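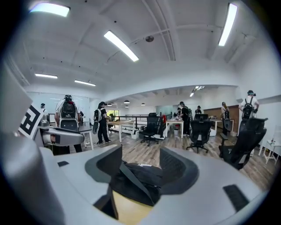
Wokville began as a cooking game with one kitchen and no customers. Four years on it is a town builder where every street is fed by the restaurants you put on it, and in May it leaves early access with its largest update so far.

The studio behind it, Standevis, works out of two rooms above a print shop. Raluca Avram, the lead designer, wrote the first version of the ordering system over a winter and says very little of it has survived.

"The original game was about timing," she says. "You had a pan, you had a clock, and you lost if the clock won. People who tested it were good at it in an hour and bored in two. What they kept asking about was the street outside the window, which was just a painted backdrop."

The backdrop became the game. Players now lay out roads, set rents, choose where the market goes and decide which families get a licence to cook. There are 116 dishes in the full release, up from 85 in the last public build, and each one depends on a chain of suppliers that has to reach the kitchen by cart, tram or canal. If the canal freezes, the noodle houses on the east bank close by mid-afternoon, and the people who eat there walk across town and crowd out somebody else.

Teodor Marinescu programs the crowds. A finished town can hold 3,056 residents, and every one of them has a home, a job and a list of foods they will not touch. He had hoped for more, but older laptops slowed down badly past that number at lunchtime, when the whole town moves at once.

"Lunch is the hardest thing we do," he says. "Breakfast is spread out. Dinner is spread out. At noon they all open their doors."

The new update adds a second map, Vuter, a mining town built on a steep hillside. It has no canal and only one flat piece of ground, and most testers put the market there first, then moved it. Carts going uphill need two animals, so anything heavy costs more at the top of town. Soup restaurants do well in Vuter. Bakeries struggle until the cable lift is built, a job that takes most players a full evening.

There is also a rival for the first time. The Tănase family arrives in the third year with money to spend, and they buy up corner lots if you leave them empty. Avram says early versions of the family were too aggressive and bankrupted almost everyone. In the current build they will sell a lot back if you feed them well enough, and they can be talked into paying for a tram stop.

Standevis ran the update past a closed group of testers over the autumn and collected 2,334 bug reports. Marinescu keeps a printed copy of his favourite, which reads in full: "My mayor is living in the oven." It was fixed the same day.

Saved towns from early access will load in the full version, although the old harbour pieces have been redrawn and may need to be placed again. Controller support is in, along with larger text and a colour setting for the supply map. Mod tools are planned for later in the year.

Avram is already sketching a third map. So far it has a lake, a ferry and a lot of fish.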